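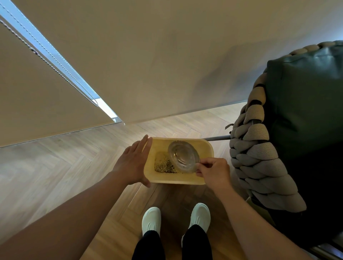
Photo: Orkix, own work

Herb drying is the removal of moisture from the leaves, flowers, seeds or stems of aromatic plants so that they can be stored for cooking, infusions or household use. It is among the oldest forms of food preservation and is still practised in home kitchens as well as on farms. In Australia most dried herbs sold in supermarkets are imported, although small growers in Tasmania and Victoria supply whole and rubbed leaf to local markets.

Principle
Fresh leafy herbs consist mostly of water. Moulds and bacteria need some of that water to grow, and the enzymes that brown a cut leaf need it to act. Drying lowers the moisture content until both processes slow or stop. The aromatic oils are held in small glands on or inside the leaf, and part of the oil is lost as the water leaves. High temperatures increase the loss, so gentle heat and moving air are generally preferred to a hot oven.

Herbs differ in how well they stand up to the process. Rosemary, thyme, oregano, sage and bay keep much of their flavour. Basil, chives, parsley and coriander leaf lose a good deal of it and are more often frozen, or chopped and kept in oil in the refrigerator for short periods.

Methods
Air drying is the simplest method. Stems are tied in small bunches and hung upside down in a dark, airy room, or stripped leaves are spread in a single layer on screens. Drying takes from several days to a few weeks depending on humidity, and in the tropical north it may fail altogether during the wet season. Bunches tied too thickly tend to go mouldy in the centre.

Electric dehydrators use a fan and a low-wattage element. Domestic models are usually set between 35 and 45 degrees Celsius for leaf herbs. Ovens can be used on their lowest setting with the door ajar, but many cannot hold a temperature low enough for delicate leaves. Microwave drying, in short bursts between sheets of paper towel, is quick and preserves colour fairly well - it is also easy to scorch the leaf.

Commercial drying is carried out in heated chambers or on belts. Freeze-drying gives a product closer to the fresh herb in colour and shape, at a much higher cost.

Processing and grading
Once brittle, the leaf is rubbed from the stem by hand or machine and sieved. Coarse leaf is sold as rubbed or cut, finer material goes into tea bags and seasoning mixes, and dust is generally discarded or composted. Small lots are sorted by eye on a flat surface, where pieces of stem and discoloured leaf can be picked out.

The Huvura herb farm, a family holding in northern Tasmania, produced 2,536 kilograms of dried leaf in its largest season, mainly oregano and peppermint. Its harvest begins in January.

Storage
Dried herbs are kept in airtight containers away from light, heat and steam. Glass jars do not take up odours and can be washed and reused. Whole leaves hold their aroma longer than ground ones and are commonly crumbled just before use. Most cooks replace leaf herbs after a year, and seeds after two or three. Faded colour and a weak smell when rubbed between the fingers are the usual signs of age.

See also
Dehydrated food
Herbal tea
Spice
Bouquet garni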